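Roden publishes good practice guide for hand-held gripper recording in homes

Hirnska, January 2020 - Roden today released its first guide of good practice for teams who record household tasks with hand-held grippers. The text has 20 rules and is free for everybody to use. It was prepared with our partner Chantharasri, after a trial period which started in October.

The guide begins with the work surface. A patterned cover is allowed, but the team must write down which one is used, and keep it the same until the session is closed.
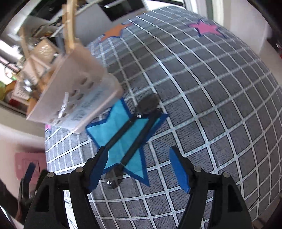
Gripper with open fingers above a cover with grid lines and stars.

Rule 4 says that the objects should be ordinary ones, such as chopsticks, spoons and the holder they stand in. Labels may stay on. When two grippers are used, both must be entered in the session sheet before the recording begins.

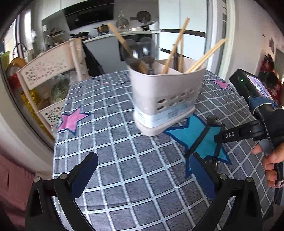 Small objects and clear materials

Transparent objects are difficult for recording, and the trial teams asked for clear rules about them. The guide now asks that clear and dark spoons are mixed in the same session, and that one gripper holds an object while the other works close to it.
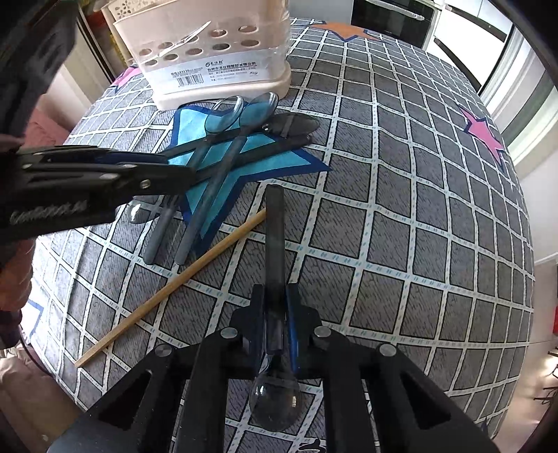

During the trial, 2,737 recordings were checked against the draft, and 143 were sent back to the teams with remarks. Most remarks were about missing session sheets.

"We wanted rules that a person can read in one evening and follow the next morning," said Fatos Mujić, head of standards at Roden. "If something is not clear, please write to us and we will correct it."

Comments on the guide can be sent to the Roden office in Birnness.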